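Section 2. Planning and Budgeting Before You Order

Read this section before you fill out the Fistaseck order form. It covers the two-arm tabletop station only. Mobile bases are covered in the Claeys supplement.

2.1 Write down the job

1. List every item the station will handle. Give the size, the weight and the type of packaging. Boxes, film bags and rigid bins each put different demands on the fingers.
2. Mark the heaviest item. The standard Faditz fingers are rated for 400 grams per arm. If anything on your list is over that, price the heavy-duty set now. It cannot be fitted later without a new wrist plate.
3. Note which items will be picked up flat from the table and which will be packed into a container.

2.2 Measure the room

1. Measure the table. Both arms must be able to reach the full work area.
2. Allow 30 inches of clear floor on the operator side for a chair and for access to the cable trays.
3. Check the circuit. The station needs its own outlet for each arm controller.

CAUTION: Do not run arm power and a space heater or shop vacuum from the same power strip.

2.3 Set the budget

1. Enter the base price from your Dukska quote on line 1 of the worksheet.
2. Add fingers, wrist cameras and mounting rails on line 2. These are quoted separately.
3. Add $300 for practice goods: groceries, bags, bins and replacements for whatever gets crushed. Buy the same products you listed in 2.1. A box of popcorn, some snack packets and a plastic bin with handles are enough for a first packing task.
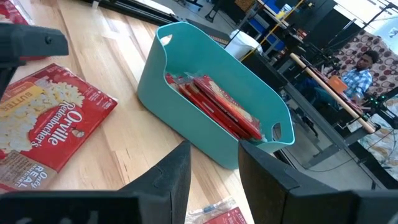 Can we order one arm now and add the second one next year?
You can, but order the wide rail with the first arm. The narrow rail has no mounting points for a second arm, and Dukska does not take rails back once they have been drilled.

4. Add spare parts on line 4. We recommend 2 sets of finger pads per arm for the first year. Pads are a wear item and are not covered by the warranty.
5. Add operator time on line 5. Most sites leave this line blank and regret it. Count setup, training and daily calibration.

NOTE: Prices in the worksheet are valid for orders placed after April 1, 2021. Older quotes must be reissued.

2.4 Place the order

1. Send the worksheet and a sketch of the room with your order form.
2. Wait for the written confirmation before you buy a table or have any wiring done. Rail lengths sometimes change at this stage.
3. If you need delivery before the end of October, write the date in the remarks box. Rush freight is billed at cost.

Keep a copy of the worksheet. You will need the figures from lines 2 and 4 when you register the station in Section 3.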